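Section 6. Comparing Hands on the Pick-and-Place Course

By now you have both arms homed, the head camera talking to the controller, and (we hope!) a cup of coffee nearby. This section takes you through a side-by-side trial of the hands supplied with your Skelus upper body, so that you can decide which pair to leave on for everyday work. It takes most of a morning the first time, and a good deal less once you know where everything goes.

Many of the hints in these pages came from Sunita Villanueva and Darnell Dvorak, who ran the course over and over while this guide was being written and were kind enough to keep notes. Where they disagreed, we have given both opinions.

6.1 What you will need

The multi-fingered hands, left and right, with their wrist cables
The two-jaw grippers, left and right, with adapter rings
The Sosa wrist key (the short one, not the one for the shoulder covers)
Four or more light parts of the same shape, black if you have them
A sturdy pedestal and a long work surface, at different heights
The trial sheet from the back of this guide

Note: Black parts are hard on the head camera, and we recommend them for that very reason. A hand that does well with a bright red block may do poorly when the camera has trouble finding the edge of what it is reaching for, and it is much nicer to learn that now than after you have built a whole routine around it.

6.2 Fitting the first pair

1. Press the stop button and wait for the wrist lights to go out. Please don't skip the wait. The wrists hold a little charge for a few seconds.

2. Seat the hand on the wrist with the thumb side up, then turn the wrist key until you feel it click. If it won't click, back it all the way off and start over – forcing it will mark the ring.

3. Plug in the wrist cable and leave a loop of slack. The loop should be generous enough for a full wrist turn but small enough that it can't catch on the corner of your pedestal.

CAUTION: Keep your own hands away from the fingers whenever the stop button is released, even if the arm is standing perfectly still. The fingers close for a self-check when power returns.

4. Release the stop button and open the Hands page on the controller. Choose the hand type, then press Learn. Both hands will open and close twice.

5. Set the closing force to 40 to begin with. Darnell likes to start lower and creep up. Sunita starts at 46 and says she has never been sorry, but her parts are stiffer than most, so let yours be the judge.

6.3 Running the course

6. Set out your parts on the work surface with enough room between them for the fingers to come down on either side. Leave the pedestal clear for now.

7. Stand the robot where both surfaces are in easy reach, and tilt the head until the camera has the nearest part and both hands in view together. If you can only get one hand in, step the robot back a little and try again.

8. Press Save View. The controller stores this head position as your starting view, and you'll want to come back to it for each pair of hands, or your comparison won't mean very much.

9. Run the slow reach, one part at a time, moving each from the work surface to the pedestal. Watch the fingertips as they come up to the rim. A good approach brings one finger to the rim first and lets the thumb follow – if both arrive together, the part tends to skate away from you.

10. Compare what you have with the two views that follow, the first looking toward the pedestal and the second along the yellow counter.
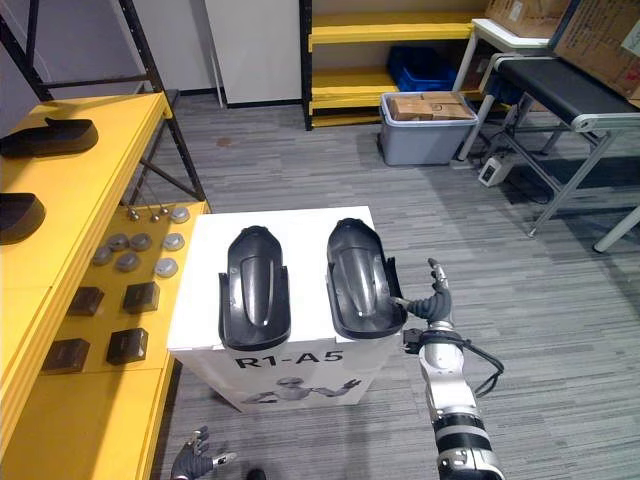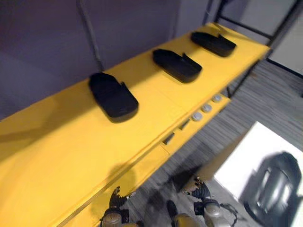

11. Write down each pick on the trial sheet as clean, slipped, or missed, and put a word or two beside anything that surprised you. The surprises are usually the part you'll want to read again later.

12. Press stop, change to the second pair, and repeat from step 1, loading your saved view at step 8 in place of making a new one.

Note: If the controller shows message 416 during the slow reach, the wrist cable has lost contact for a moment. Reseat the plug, press Learn again, and carry on from the part you were working on. There is no need to repeat the whole course.

6.4 Choosing between them

Curved parts with a rim generally suit the multi-fingered hands, and flat-sided boxes generally suit the two-jaw grippers. If your sheets come out close, keep whichever pair you found easier to fit, and move on to Section 7.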